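Fadico
Home | Classes | Wrapping Service | About Us | Find Us

About Us

Hi, I'm Bianka! Bianka Szűcs, if you're writing a check, and yes, people spell it every way you can imagine and I answer to all of them.

Fadico is a small flower and gift wrapping studio. We make hand-tied bouquets, we wrap things (flowers, presents, bottles, one very awkward tuba), and we teach other people how to do both. If you've ever stood at the kitchen counter with a bunch of grocery store flowers and thought, well, now what? — you're exactly who the classes are for.

How it started

I did not grow up wanting to be a florist. I worked in the office of a fabric importer for years, answering the phone and chasing late shipments, and the best part of the job was the remnant room. There were bolt ends of everything in there. I'd take a yard or two home and use it to wrap birthday presents because I never remembered to buy paper. My sister still has a piece of mustard linen that has been around her Christmas gift, in one form or another, for longer than her kids have been alive.

Then my mother asked me to do the flowers for her retirement lunch, mostly to save money, I think. I bought far too many. I had buckets in the bathtub and buckets on the stairs. The bouquets were lumpy and I tied them with kitchen string, but I wrapped the stems in strips of green cotton from the remnant room and everybody wanted to know where they came from. Two people at that lunch ended up being my first customers. One of them still orders from me every June for her anniversary, always the same thing, always with a note that says "same as last time but a bit bigger."

So the bouquets really have been getting a bit bigger every year. I should probably talk to her about that.

Who's here

There are two of us. I do most of the bouquets and the buying, and I teach the beginner classes. Hajnalka Magyar does the wrapping, the bows, the hand-lettered cards and the second-level classes. She came to one of my early workshops as a student, redid my bow while I was out of the room getting more tape, and I offered her a job when I got back. She says it took me longer than that. We disagree about it.

Hajnalka is the patient one. I talk while I work and I talk while you work, so if you like quiet, sit on her side of the table. She also handles all our corporate gift orders, so if you've emailed about thirty-something matching boxes for your clients and got a calm, sensible reply with a price in it, that was her.

What we do

Bouquets to order. We don't have a catalog. You tell me a color, or a person, or a feeling, and what you'd like to spend, and I go see what's good that morning. I lean toward purples and anything with a lot of green in it, I'll admit it, so if you hate purple please say so up front! I like a loose shape with some of the lighter sprigs hanging down over the side, so it looks like it was picked on the way over. If you want a tight round dome of roses I can absolutely make you one, and it'll be a good one, but you'll have to ask.

Wrapping. Bring us whatever you've got. Most things are done while you wait, and there's coffee. We wrap in paper or in cloth, and the cloth can be yours to keep or you can bring it back and we'll take a few dollars off your next one. We have a shelf of returned wraps that have been to more parties than I have.

Classes. There are two at the moment:

Nindamine is the beginner bouquet class. You'll learn the spiral hold (it's the whole trick, really), how to strip and cut stems, how to tie off without dropping everything, and how to wrap it so it gets home in one piece. Two hours, and you take your flowers with you.

Irnano is the wrapping class. Boxes, bottles, books, soft things like sweaters, and cloth wrapping with no tape at all. Bring one oddly shaped thing from home and we'll figure it out together. The best so far was a cactus.

Each class has room for 6 people, and that's the real limit — it's how many pairs of elbows fit at our table.

About that table

I get asked about the table more than I get asked about the flowers. It's big and it's beige, and I fell in love with it because everything shows up against it. Leaves, petals, scraps of ribbon, that little roll of tape you put down a second ago and can't find. On a dark surface you lose things all day long. It's had a hard life with us and there are smudges on it that are never coming out, and I've made my peace with that.

We cut cloth on it, we make bouquets on it, we write cards on it, we eat lunch on it when we're behind. By the middle of the day it usually has a bit of everything going on.

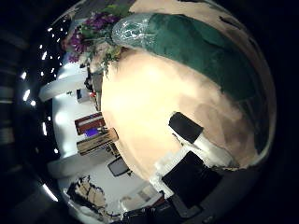
The rule we teach in both classes is to lay your cloth out before you touch anything else. Get it spread, get the folds out, see how much you've really got. People always want to start with the flowers, and I understand, they're the fun part! But if the fabric is still in a heap when your bouquet is ready, you end up holding the stems in one hand and flapping at the cloth with the other, and something gets crushed.

The second rule is about plastic. We use clear wrap when flowers have to travel, or when it's cold out, and it does a good job. It also crackles, slides, clings to your sleeve and generally has opinions. Cut more than you need, keep it to one end of the table, and don't let it sit on top of your fabric while you're measuring (I say this in every class and I do it myself constantly).

Green is the color I reach for most in cloth. A deep, slightly bluish green goes with almost any flower, it doesn't fight with purple, and it makes cheap stems look like you paid more for them. If you're only ever going to buy one length of fabric for wrapping, get that one. Hajnalka would say cream. She's wrong but she's very good at her job.

Where our things come from

I buy flowers from growers within driving distance when the season lets me and from the wholesale market when it doesn't. I won't pretend everything is local in the middle of winter. If you want to know where a particular stem came from, ask, and I'll tell you what I know.

The cloth is mostly bolt ends and leftovers from Agbeko, a curtain workroom that's been very kind to us. They used to throw these pieces out. Now they go in a bin with our name on it, and I drive over and come home with the car full. It means we can't promise you the same fabric twice, and sometimes a color you loved is just gone. I keep a small piece of each of my favorites in a drawer, for no good reason except that I like looking at them.

A few things people ask

Can I bring my own flowers? For the wrapping service, sure. For classes, everything's included, so you can come empty-handed.

Can kids come? From 15 up in the regular classes. The knives are sharp and I'm a nervous person. For younger ones we do private parties with blunt scissors and a lot of ribbon, and those are great fun, very loud.

Do you do weddings? Small ones, yes. We've done 23 so far and I've cried at a good number of them, including one where I was only dropping off the boutonnieres. If you're planning something huge I'll happily give you the names of people with more fridge space.

Do you deliver? In town, yes, and we charge by distance. Farther out it depends on the day and on how my car is feeling. Call and ask.

How far ahead should I order? A couple of days is lovely. Same day is fine if you're flexible about what you get. For Mother's Day please, please call early.

I'm left-handed, will that be a problem? Not at all, Hajnalka is too. She'll show you the spiral the other way around, and it'll make a lot more sense than when I try.

What's coming up

We've added a holiday run of Irnano, and booking opened November 1, 2025. There are 32 places in all across the different dates, and they tend to go to people who came last year and bring a friend, so don't sit on it if you'd like one. We'll have cloth bundles for sale at the studio too, all pressed and folded, mostly greens and creams so that neither of us gets to win.

Next year I'd like to try a class just on dried flowers. I've been hanging things from the ceiling of the back hallway to practice, and it smells wonderful back there, although you do have to duck.

Come say hi

You don't need an appointment to stop in and look around. If the door's open, we're open. If we're both up to our wrists in stems, just give us a minute to find a towel. Parking is easier on the side street, and the bell sticks, so push it hard.

For orders and classes, call or use the form on the Find Us page. I read everything myself, usually in the evening with my feet up, so you'll hear back from me the next morning.

— Bianka

Back to top | Class Dates | Gift Cards | Contact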